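Fevereiro, quase onze da noite

Escrevo com a mão esquerda apoiada numa almofada, porque a direita passou o dia a apertar o gatilho e agora recusa-se a colaborar em tudo o que não seja abrir e fechar. Se a letra sair torta, a culpa é da Clokero.

O dia começou bem, o que já devia ter servido de aviso. Cheguei, liguei as luzes da mesa, calibrei as duas garras, gravei as primeiras passagens. Pegar, levar até à caixa, largar. Às dez da manhã tinha café, tinha ritmo e tinha até uma certa estima por mim própria. Às dez e um quarto a garra direita deixou de abrir.

Não foi uma avaria vistosa. Nem fumo, nem estalo. Soltei o gatilho e os dedos ficaram onde estavam, fechados, com a teimosia de um caranguejo. Soltei outra vez, como se o problema fosse de boa educação. Depois puxei o cabo, voltei a ligar, e ela abriu com toda a naturalidade. Escrevi "transitório" no registo, palavra que quer dizer "não faço ideia e vou almoçar".

À tarde voltou a acontecer, e desta vez com o meu indicador esquerdo lá no meio, que é o sítio onde o manual da Birkamon pede, com letra gorda, para não pôr indicadores. Fiquei com uma marca roxa e com uma opinião bastante desenvolvida sobre molas de retorno. Tive de preencher o formulário de incidente, o 153, que pergunta se a vítima usava calçado adequado. Usava. Uns sapatos excelentes. 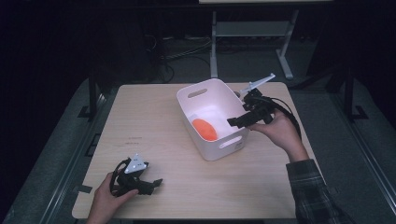 Porque é que a garra ficava presa fechada?

O cabo fazia esforço sobre a ficha sempre que eu rodava o pulso para dentro, e com isso a leitura do gatilho congelava no último valor. Se o último valor era "fechado", os dedos ficavam fechados até alguém desligar aquilo.

Demorei a tarde inteira a chegar a essas duas frases. Primeiro culpei a mola, depois o software, depois a humidade, que em Wumura serve para explicar tudo, incluindo as eleições. Só dei com a coisa quando abri os dados do episódio 402 e vi uma linha perfeitamente plana onde devia haver uma mão a abrir. Fui andando para a frente e lá estava ela, a mesma planície, bonita como o Alentejo, até ao 1232. Afinal isto já vinha de trás, aos bocados, e eu a gravar por cima, contente da vida.

Marquei para deitar fora tudo o que tivesse a linha morta. O responsável do projeto Kalogeropoulos perguntou por mensagem se não dava para "aproveitar alguma coisa". Respondi que dava, se quiséssemos ensinar um robô a agarrar objetos e nunca mais os devolver. Ele mandou um polegar para cima. Não sei como interpretar o polegar.

Prendi o cabo com folga, à moda antiga, fita e fé, e fiz seis passagens a torcer o pulso de propósito. Abriu em todas. Seis não prova nada, eu sei, mas às sete da tarde a estatística já me parecia um luxo de gente descansada. Pedi também que o firmware abra os dedos quando a leitura congela — coisa que eu julgava que já fazia, e que a Birkamon, por escrito, também julgava.

O dedo lateja um bocado. Amanhã levo gelo, e a ficha sobresselente que está na gaveta de cima, se ainda lá estiver.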